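Folded Window Screens from Translucent Sheet
Project report, Materials and Making, second year
Group: Nuria Adugna, Nahom Tilahun, Lenka Tóth
Supervisor: Getachew Gudeta
Submitted Jul 26, 2022

1. Background

The reading room at Sturstead has a long row of windows facing south-west. In the afternoon the light falls straight on the desks and people move away from it or pull the blinds, after which the ceiling lights have to go on. Our project was to design a small screen that could stand on the window sill, let light through, and be folded flat and put in a drawer at the end of the day.

We set three limits at the start. The screen had to be made from one sheet, with no glue and no tape. It had to stand by itself. It had to be possible for someone who had not seen it before to fold it from a printed guide.

The work ran from March until the end of the summer term. Nuria did most of the folding tests, Nahom measured the light and Lenka wrote the guide and ran the sessions with other students.

2. Choice of sheet

We began with ordinary tracing paper because the department had a roll of it. It folds well and holds a crease, but it goes wavy in damp weather, and the sills at Sturstead are often damp in the morning. Two of our first screens had slumped by the second day.

After that we tried thin coloured film and stiff tissue. We compared them on how sharply they took a crease, whether they sprang open again, and how they looked with light behind them. Films that were too soft would not stand at all. Films that were too stiff made a clean corner but cracked white along the fold after being opened and shut a number of times.

Colour turned out to matter more than we had planned for. Yellow sheet made the desk look dirty. Green was liked by some people and strongly disliked by others. The purples were the most even choice, and a pale one softens a lot where two layers lie over each other, so the overlap becomes part of the look of the screen. We settled on purple for all the later tests so that the results could be compared.

3. The fold

The basic form is a single upright crease that divides the sheet into a wide panel and a narrow one. Opened a little, the two panels make a V and support each other. We tried the crease in the centre first. This gave a neat shape but wasted half the sheet, as only one panel can face the window squarely. Moving the crease to one side gave a wide panel for shading and a narrow one that acts mainly as a prop.

The weak point is the foot. A plain V slides on a smooth sill and slowly opens until it falls over. Our answer was a small flap folded at the base, where the two panels meet. It lies flatter than the rest and ties the corner together.
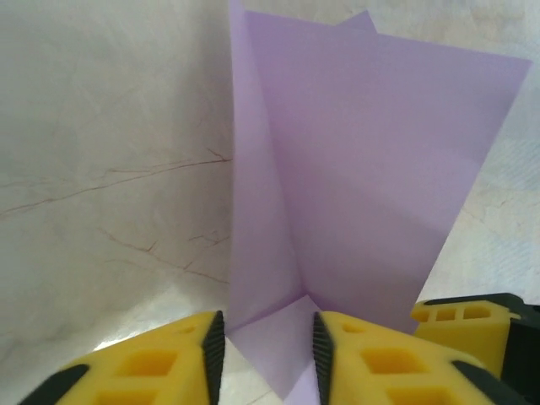
The angle between the panels also affects how steady the screen is. If the V is nearly closed, a person walking past is enough to tip it. If it is opened too far, the narrow panel stops doing any work. We did not fix one angle in the guide. We wrote "open it like a book on a stand", which the testers understood better than a number of degrees.

Stray creases were a problem throughout. Once the film has been bent in the wrong place the line stays, and it catches the light. Nuria found that most of them came from pressing the fold with a fingertip, starting in the middle. Pressing from the top down with the edge of a ruler gave a better result, although it did not get rid of them completely - a few faint lines near the fold seem to be part of working with this sort of sheet.

4. Light readings

Nahom took 108 readings on the sill and on the desk behind it, over nine afternoons. Half were taken with a screen in place and half without. On bright days the screen took the glare off the desk but left enough light to read by. On dull days it made very little difference and most people would not bother to put it up.

The shading across a panel is not even. Light comes through in bands when the sheet is slightly bowed, and the tone is deeper in some places than in others. We had thought of this as a fault. When we asked the students who used the desks, only two mentioned it, and both said they liked it.

We should say that the readings were made with a borrowed light meter which we had no means of checking. They are good enough to compare one screen with another on the same day. They should not be set beside figures from other studies.

5. Trying out the guide

Lenka ran four short sessions in the common room. In all, 58 students folded a screen from the printed guide without help. Desta Tamiru from the year above sat in on two of them and took notes on where people stopped or turned back a page.

Nearly all of them stopped at the same step, the flap at the foot. Our first drawing showed it from the side and people could not tell which layer to fold. We redrew it from above and split the step in two. In the last two sessions it caused much less trouble.

The other common mistake was folding the sheet with the wrong edge at the bottom. One corner is trimmed on the diagonal, and if this ends up at the foot the screen leans. We have now printed a small arrow on the guide, but we have not yet tested whether it is enough.

6. What we would change

The flap works but it is fiddly, and it is the first place to wear. A slot and tab might be stronger. We left this out because of the rule about using a single uncut outline, and looking back that rule was stricter than it needed to be.

We would also test on more surfaces. A screen that stands well on a painted sill may slide on polished stone or laminate, and we only looked at this briefly near the end.

Storage was never properly tested. The screens fold flat, but we do not know how many times they can be put away and taken out before the main crease gives up. Nuria opened and shut one screen 131 times by hand and it still stood, though it leaned a little to the narrow side. A proper test would need several screens and some way of making the movement the same each time.

7. Materials left over

The spare film is in the bottom drawer of the plan chest, rolled, with the trial screens in the card folder on top. The master copy of the guide is in the same folder. The light meter has gone back to the physics store.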